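Household Economics, Unit 2: Why Things Cost What They Cost at the Table

Last week we left off with fixed costs, and I promised we would get to the fun part. So! Take a spoon. The first spoon off a new press is wildly expensive, because somebody had to cut the die, and the die costs the same if you stamp one spoon or a million. Every spoon after that carries a smaller share of it. Economists call this spreading the fixed cost, and once you see it you will see it everywhere in your kitchen drawer.

Our running case is the Magnusson works in Tetidville. Say a new die costs $399 and the steel and labor for each spoon come to $2. One spoon costs $401. Make 399 spoons and each costs $3. Try a few other quantities yourself and sketch the curve — it drops like a cliff at first and then goes almost flat, and that flat stretch is where most everyday goods live.

Now add a rival. Flileck sells spoons too, and both firms have already paid for their dies. Does that money matter when they set next month's price? It does not! It is a sunk cost. What matters is the $2 for the next spoon, and that is why price wars in plain goods can get so fierce.

Metal spoons, in a tray and out of it, over an orange-banded covering with H motifs:

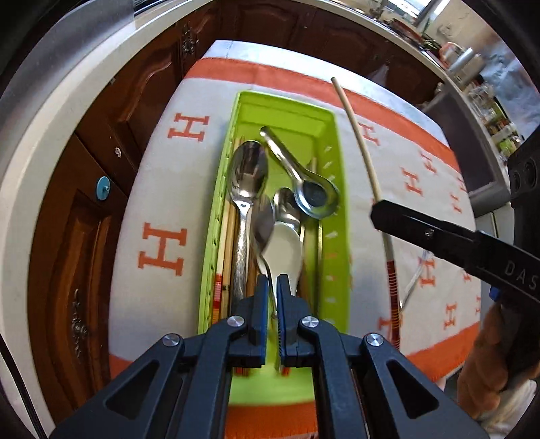
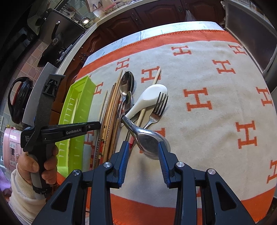 Then there is the question of sets. Why do stores sell a box of matching pieces when you only lost a teaspoon? Bundling lets the seller reach people who value the pieces differently. You may care a lot about forks and hardly at all about serving spoons, and your neighbor may be the reverse, yet one price can suit you both. Jatar, the store in our reading, sells a set of 34 pieces and no singles at all. Think about who gains from that and who walks out annoyed.

For Sunday night, please send me:

Your cost curve for Magnusson, with the axes labeled.

One paragraph on a sunk cost in your own life (gym memberships are welcome, but surprise me).

A short answer on Jatar: what would happen to the price of the set if singles went on sale next to it?

Read the chapter on bundling before you try the last one. The part on movie tickets and popcorn is a delight, and we will start there.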